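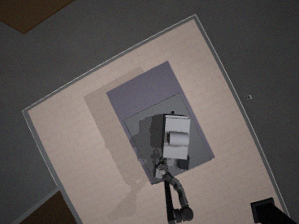

Juntunen coilovers on a daily — worth it?

plustis_pete
Stock struts are toast at 66k. Local shop quoted me Juntunen coilovers or plain Mimeck replacements. Commute is 40 miles a day, crappy roads. Anyone run both?

VLytvynenko
Had the Juntunens 2 winters. Collars siezed. Never touched them again after the first week anyway. Get the Mimecks.

sarnard_wagon
Disagree. Anti-seize on the threads in September, done. Mine still turn by hand. Rides better than stock too

VLytvynenko
Better than stock with blown struts maybe lol

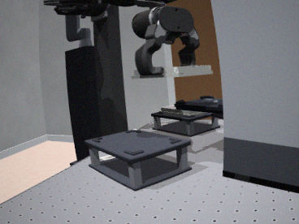 Re: Juntunen coilovers on a daily — worth it?

Pirjo Sjöberg
Whichever you pick, do the top mounts at the same time. I didnt and had the front end apart twice. Also alignment after, not before.

sarnard_wagon
^ this. And dont drop it more than an inch, you'll rub at full lock

plustis_pete
Ok wasn't planning on slamming it. Leaning Mimeck + mounts, ordering Thursday. Do I need new bump stops or reuse?

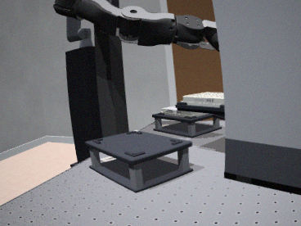
Black-and-gray arm over the perforated table, two dark platforms

Pirjo Sjöberg
New. They're cheap — old ones crumble when you pull them.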